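Steam, Patience and a Pair of Arms: An Afternoon at the Flotier Open Day

The first thing the lead engineer at Drusia wants to know, before I have even got my coat off, is whether I have had lunch. I have not, and she seems pleased about it. "Good, then you'll pay attention," she says, and leads me down the long corridor of the old Flotier building, where the company keeps its workshop and where, every December, it opens the doors to anyone who cares to come in.

She has been with the company since it was 3 people and a borrowed van. Before that she worked at Nisbet, on machines that stacked boxes, and she speaks of those years kindly, though without much longing. "A box is a box," she says. "You learn what it weighs and then you pick it up for the rest of your life. I wanted to work on something that squashes."

Food, it seems, squashes beautifully. The kitchen project is called Hamis, and it has been her main occupation for long enough that her children ask after it at dinner. The idea is a two-armed helper for small canteens and care homes, the sort of place where one cook may be trying to do the work of several. It isn't meant to cook, she is quick to say. It is meant to lift, carry, open and serve, and to do it gently.

By the time we reached the demonstration there was already a good crowd, with children sitting cross-legged at the front and a row of grandparents behind them – the organizers had expected 200 visitors over the day and ended up with 300, and I believe most of them found their way to this one room.
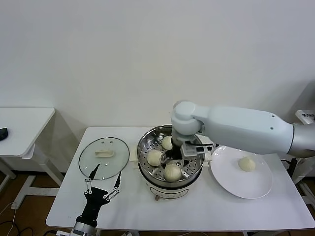

The engineer did not watch the machine nearly as much as I did; she watched the people watching it, and talked to me softly from the side. "Everyone looks at the arm that's moving," she said. "I always tell them to look at the lid." I looked. It lay flat on the table to the left of the steamer, right next to the pot, with the empty gripper open beside it, while the other arm dipped in among the buns. "A glass lid is a horrible thing for a camera," she went on. "It's see-through, it shines, and on a white table there's hardly anything there to find. We spent a whole winter on lids. The buns were easy by comparison, and the buns were not easy."

I asked what made them so hard, and got rather a long answer, which I enjoyed very much. A bun gives when you squeeze it, she explained, and it gives differently depending on how long it has been steamed. Grip it too firmly and you leave dents that no customer would forgive. Too lightly and it drops. "My mother can do it with chopsticks while talking on the phone," she said. "I think about that a lot."

Her team practices with 10 buns a morning, bought from a bakery around the corner, and the ones that come through in decent shape are eaten at the coffee break. She told me she no longer cares for them much. Her colleagues have not reached that point.

What does she hope people take home from a day like this? She thought about it for some time. "I'd like them to see that it's slow," she said. "People come in with films in their heads – and then they see us being careful with a bun, and they start asking proper questions." A little boy had just asked her whether it could do dumplings with soup inside. She had told him to come back next year, and he had asked her what month.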